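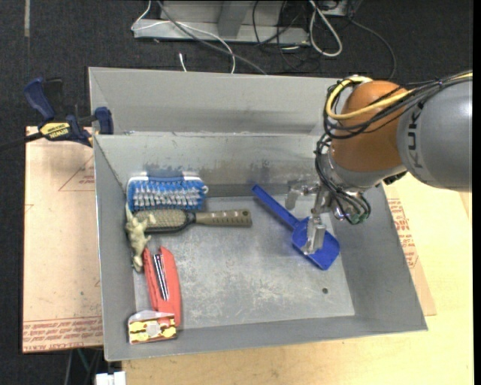
## Can you actually get chalky scratches and brown stains out of a grey metal tub?

Posted 04/03/2018 by Puma

We've got a big rectangular metal tub in the shed in Mundton that my father-in-law swears can be brought back to "good as new". The bottom is scuffed with pale, chalky-looking scratches and there's a brownish band along the lower part of the back wall. I've been told to try vinegar, bicarb, cola, a cut potato and a product from the hardware shop that costs 60 dollars a bottle. I don't believe any of it.

What I'd like to know is whether any of this works on bare metal, or whether people just scrub until their arm gets tired and call it clean. I don't know if it's galvanised or stainless. It's grey. It will only be used for rinsing garden pots, so it doesn't have to be pretty, but I'd rather not make it worse.

---

**Ilarora**

Vinegar and bicarb together is a waste of both. They fizz, everyone gets excited, and you're left with slightly salty water. Use one or the other.

First work out what you've got. Galvanised steel usually has a dull, patchy look, a bit like frost on a window, and a magnet will grab it. Plenty of stainless won't take a magnet, but some will, so don't bet the house on that test. If it might be galvanised, keep vinegar and anything else acidic off it. Acid eats zinc, and once the zinc goes you get real rust.

For the brown stuff I'd start with warm water, dish soap and a nylon brush. Leave it to soak for 13 minutes or so and try again. If the colour lifts, it was probably dirt or tannin from leaves. If it doesn't budge, try a paste of bicarb and water on a small patch and rinse it well.

The scratches are another matter. A chalky line can be white corrosion or hard water sitting in a scratch, and that may come off. The scratch stays. Anyone selling you a bottle that "fills" scratches in bare metal is selling you wax.

---

**Vasilică Nedelcu**

I paid for one of those expensive bottles last December. Looked lovely for 3 days, then went back to how it was. My neighbour in Florkport uses steel wool on everything and his sink now has rust freckles all over it, so I'd skip that too.

Mine is 18 years old, ugly, and still holds water. For garden pots I'd hose it out and leave it alone.

---

**mundton_gaz**

cola works. did my ute tray with it

---

**Ilarora**

Cola is acidic, see above. Fine on a bit of surface rust if you rinse it off properly - no good on zinc. What was the tray made of?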